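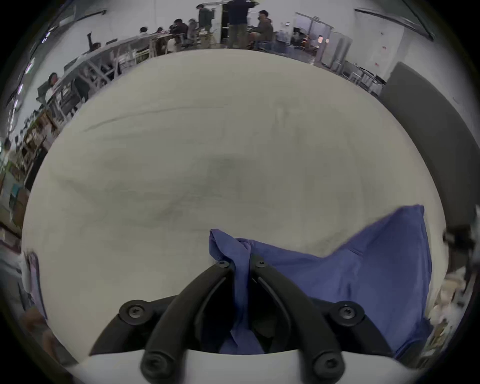
Director's diary: August

The month opened with the return of the linen inventory for the residential wing, a document which had been expected in June. It records 841 items of bed and table linen held across the three floors, against a stated requirement which the trustees last reviewed before the east extension was built. I read it through on the train to Bisten and again on the way home, and asked that it be placed before the board together with the laundry contract, as the two matters can hardly be considered apart.

The visit to Bisten was made at the invitation of Peninah Biwott, who has managed the residential centre there for some years and who was generous with her time. Bisten is a larger house than ours and has kept its own laundry on the premises. We were shown the drying room, the pressing room and the stores, and were given copies of the monthly returns. Mrs Biwott was frank about the costs. The boiler was replaced in the spring at a price she had not budgeted for, and two posts have been hard to fill. Against this, residents at Bisten have their own clothes back on the following day, and complaints about lost garments have all but ceased. I was asked not to quote the exact figures outside the board and have not done so here.

Our own position is less comfortable. The contract with Praller runs to the end of next March. Collections have been punctual. The returns have been incomplete on several occasions, and the family of one resident has written to me twice about a cardigan. I replied to the second letter in person. It was a difficult half hour and I do not think that the offer of a replacement was what the family wanted from me.

Dale Caron joined us on the first of the month as Head of Estates. He has inherited a list of repairs which I will not reproduce, though the flat roof above the dining room must be mentioned. It was inspected during the heavy rain in the second week and will need to be renewed along the north side. Three firms have been asked to price the work. Skitton has already sent a surveyor, and the other two have promised dates. In the meantime the tables by the north windows have been moved, and the residents who are used to sitting there have been given places near the garden door. Several of them have since asked whether they may stay where they are.

The summer lunch took place at half past twelve in the garden. There were 231 guests, including families, neighbours and former members of staff. The catering was carried out by our own kitchen with help from Mohamedi, who supplied the cold dishes and collected their trays the same evening. I wish to record my thanks to the kitchen, where the day had begun before six, and to the choir from the school, which sang for longer than it had been asked to. The wind got up towards three o'clock and the raffle was moved indoors. The first prize remains unclaimed in my office. It is a hamper, and the holder of the winning ticket should come forward before the cheese becomes a matter for Estates.

Hicham Samir presented his paper on night staffing at the management meeting. He proposes that the handover be brought forward to a quarter to nine, so that the evening medicines are complete before the change of shift. The proposal was received well by the nursing team and with some doubt by those who travel in by the late bus, which does not reach the gate until ten minutes to. It was agreed that the bus company should be written to, and that the new hours should be tried on the first floor only until we have its answer. Mr Samir will report again in the autumn.

I attended the regional forum as usual. The greater part of the morning was given over to the revised inspection framework, on which there is still little that can be said with certainty. The afternoon session on dementia-friendly gardens was of more practical use. Nikau Ruddock spoke about raised beds and the width of paths, and showed plans of a walled garden in which every route leads back to the door. I have asked him to visit us before the planting is settled. Our own garden fund stands at a little under the sum required, following a gift of £200 from the bowls club, and I should prefer to take advice before any of it is spent.

It is with sadness that I note the death of one of our longest-standing residents, who had lived on the second floor since that floor was opened. Her family have asked that she not be named in this diary. She kept a record of the weather every day that she was with us, and the notebooks have been left to the library, where they may be consulted on request. Atieno Gachanja, who sat with her during the last week, has been given leave and will be back with us early next month.

Other matters can be noted briefly. The lift in the west stairwell was out of service for two days and is now working. The car park will be re-lined once the contractor has confirmed a date, and staff are asked to use the lower field while this is done. The board papers will be sent out by post, as before, to those trustees who have requested it. The laundry item has been placed first on the agenda, and Mrs Biwott has kindly agreed to answer questions by telephone from two o'clock.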